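Gripper pads walking loose, what's everybody doing about it?

busura_bench
Posted in Maintenance and Repair
Okay so I've been looking after a pair of two-finger hand-held grippers since June and I'm losing my mind over the blue pads. They creep. After maybe 300 grabs the left pad has slid toward the tip and the fingers don't close square anymore. I wipe with alcohol, let it dry, press a new pad on, and a while later I'm doing it all over again. Anybody got a routine that holds?

wastar_tom
How long are you letting the adhesive sit? I leave mine clamped overnight and they stay put.

busura_bench
Umm, five minutes? Sometimes less.

Ibsa Ayele
Well, there's part of it! But before you blame the glue, check the pivot screws. If one side has play, that finger lands at an angle and shoves its pad sideways every time you squeeze. I chased pads for weeks on my Shezi arm and it was a screw the whole time. Back them out, clean the threads, tiny dab of removable threadlocker, snug them up and then stop. Crank them down and the fingers drag.

My setup for the toy pickup job, green box on the plaid cloth:
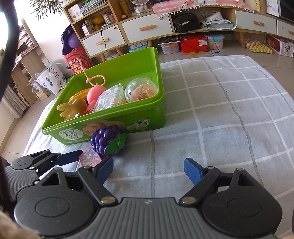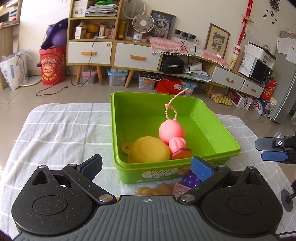
I do the screws first, then the pads, always in that order. With the fingers open I wiggle each tip side to side, and if I can feel a click I don't bother with anything else until that's fixed. Then I close them real slow on a strip of printer paper and tug. It should drag the same at the top of the pad as at the bottom. Takes me 13 minutes for a pair, longer if the coffee's ready.

ballier_fan
Gotta disagree on the threadlocker. It's one more thing to get on the pads, and if it gets under there the adhesive is toast. I just re-snug every 180 cycles and write it on a piece of tape on the case.

Ibsa Ayele
You're using too much if it gets that far, lol. I put it on with a toothpick. But sure, if you really do re-snug on schedule, go for it. I know I won't.

wastar_tom
I'm with ballier_fan on this one. I've had to heat a screw to get it out and I never want to do that next to a plastic housing again.

Ibsa Ayele
Was that the permanent stuff? The removable kind comes out with a regular driver for me, no heat.

wastar_tom
...it may have been the permanent stuff.

busura_bench
OK went and did the wiggle test and the left finger clicks like crazy. Right one is fine. So it's the screw AND my impatience. Snugged it for now with no threadlocker, new pad is on and clamped, leaving it till morning. Does anybody know if the pad goes flush with the tip or a hair back from it?

ballier_fan
Hair back. Otherwise the edge catches on the box rim and peels.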